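Tabletop whiteboard

A tabletop whiteboard is a small, smooth panel that stands upright on a desk or table, ready for notes, sketches and sums. It's one of the handiest writing surfaces around! Most have rounded corners, and many are light enough to lift with one hand. Some come with a folding stand, while others slot into a grooved base.

Surfaces

Plain melamine is the cheapest and stains soonest. Coated steel lasts longer and takes magnets too, and glass (heavier, but a joy to write on) wipes clean for years.
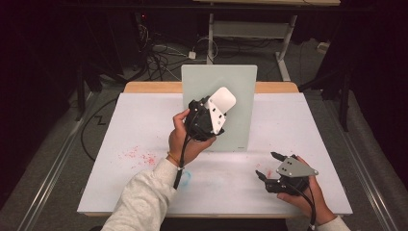
Marks on a white work surface are a familiar part of life with markers and paint. Blue and red can be stubborn, and small speckles are easily missed when wiping. A soft cloth handles fresh dry-erase ink; older marks often need a little rubbing alcohol.

Use in Griltville

Schools in Griltville took up tabletop boards with real gusto, buying 40 in the first year and 100 more after that. Pupils use them for spelling, fractions and wonderfully fast drawing games.

See also: Chalk slate, Easel, Flip chart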